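Questions over Weklow's new library tables as 'hard-wearing' claim is tested

October 28, 2019
By Nii Agbenyega

Weklow Community Library has been open again for 11 weeks, and the people who pay for it are already arguing about the tables.

The reading room was refitted over the summer with 27 pale wood-grain tables supplied by Gonholm, a contract furniture firm. The council was told at the time that the tops were "hard-wearing, low-glare and suited to heavy public use". Each one cost £123, before delivery, and the old oak-coloured tables they replaced were sold off or scrapped.

Some regular users are unconvinced on all three counts.

Adwoa Osei, who runs a homework club in the room twice a week, said she had asked what "low-glare" meant and had yet to get an answer. With the ceiling lights on, she said, there is a bright band across the middle of the table and children shift their books about to get away from it.
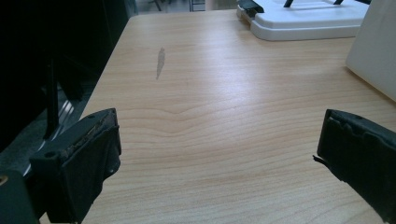
"They look nice enough, I'll give them that," she said. "The grain is pretty. But you can't read through a shine, and I was told there wouldn't be one."

Gonholm said in a written reply that the finish was "within the normal range for a satin surface" and that glare depended on the lights above, which it did not supply. It did not say how the finish had been measured, or whether anyone from the firm had visited the room before the order went in.

The council's position is not much clearer. Ewan Pollock, who handled the refit for the town's property office, said the tables had been picked from a catalogue after a sample was looked at in his own office. He accepted that the office has a window and the sample was looked at in daylight.

"We were satisfied with the sample," he said. "I don't think a bit of reflection is a reason to send back a whole order."

The matter of wear may prove harder to brush off. Marks on the tops have been reported to the front desk since the second week, and staff have started keeping a list. Several entries are of the sort any public table picks up, such as pen, cup rings and glue. Others are described only as "scrape or stain, won't shift".

One such mark is narrow and grey-brown, shaped like a long leaf that comes to a sharp point at one end, with paler wood around it.

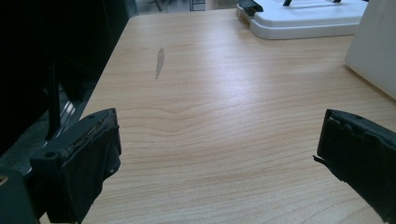
Whether marks like that count as damage or as dirt matters a good deal, as the five-year guarantee covers "failure of the surface" but leaves out staining and "misuse". The paperwork, seen by this newspaper, does not define misuse. Aba Kyei, the library's manager, said she had asked for a definition in writing and had been sent another copy of the brochure.

She said staff had been wiping the tables with a damp cloth and the cleaner named in the care leaflet. That cleaner is made by Rustar and has to be ordered specially. The first box of it was invoiced separately, a cost which does not appear in the figures given to councillors in the spring.

Gonholm has offered to send a fitter to look at the marks. It has also offered a clear top coat, at a price, which it says would "refresh the appearance" of the tables. It is not obvious why tables sold as hard-wearing should need refreshing before their first winter, and the firm's letter does not go into it.

Kristaps Grigaitė, a joiner who put in a losing bid for the work through his firm Ayaaba, has his own reasons to find fault and says so freely. He argued that the council should have asked for a rub test and a stain test on an offcut, which he said takes an afternoon. Mr Pollock said no such tests had been requested by anyone during the tender, including Ayaaba.

A petition asking for the old tables to be brought back has gathered 1631 names on paper and online. That is a large number for a town this size, and the organisers admit they have not checked how many of the people signing hold a library card.

The fitter's visit is expected in November. The council said it would decide after that whether to make a claim, pay for the coating or leave the tables as they are. It would not say who will judge the marks if the library and the supplier disagree.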